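I moved to Holtden in August with two suitcases and a very good opinion of my English. The opinion lasted until the first phone call with the electricity company. The woman spoke fast, she said "so what I'm gonna need from you is" and after this I heard only music. I said yes to everything. I still don't know what I agreed to.

So I decided to learn to listen. Reading I can do, writing I do slowly but I like it, as you see here. Listening was the hole in my roof. I made a plan: 30 minutes of radio every morning, before coffee, with a notebook. I wrote down each word I did not catch, spelled the way it sounded to me.

The notebook is a funny thing to read now. "Wooja" was "would you." "Prolly" was "probably." One page says only "sposta, sposta, sposta" and I remember how angry I was, because the man on the radio used it again and again and no dictionary had it. It was "supposed to," of course. 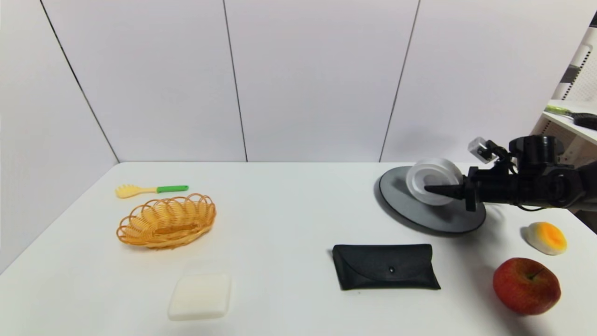
Is it better to listen with subtitles or without them?

For me, without them the first time and with them the second time. When I had the subtitles from the beginning, my eyes did all the work and my ears went on vacation. Now I play a short piece twice with nothing, then once with the text, and then I close my eyes and play it again. It takes patience. A piece of 2 minutes is enough for one evening.

My neighbor Adjoa Dramani helped me more than the radio did. She came here from Accra many years ago, and she told me that her own trouble was the opposite: she understood everybody, and they asked her to repeat. We began to walk together in the evenings, up to the bakery on Cuevas Street and back. She talks the whole way up and I talk the whole way down. Uphill I have no air for talking anyway.

She also gave me one rule, and I pass it to you. When you don't understand, do not say "sorry?" Say the part you did understand, and stop before the hole. "You need my account number and my...?" Then the other person fills in only the missing word, and says it clearly. I have used this at the bank, at the dentist and with a plumber who spoke with a pencil in his mouth.

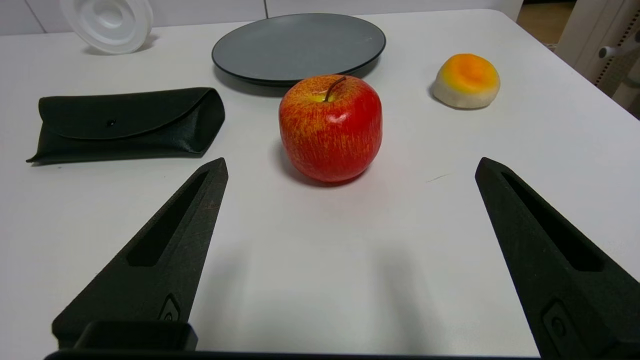

The notebook has 331 words in it today. Almost 60 of them I still write wrong when I hear them quickly, mostly the small ones – "can" and "can't" are the worst. In my language these would be two very different words. In English there is a little stop at the end that half of the people forget to make, and you must guess from their face if the store can change your shoes or can't. On the phone there is no face.

Next week I have to call the electricity company again, about moving the bill to my new address. I wrote my sentences on a card already, and Adjoa played the woman for me on our last walk, much too politely. I asked her to be faster and a little bored. She was very good at it, and I got the whole address out before she put me on hold.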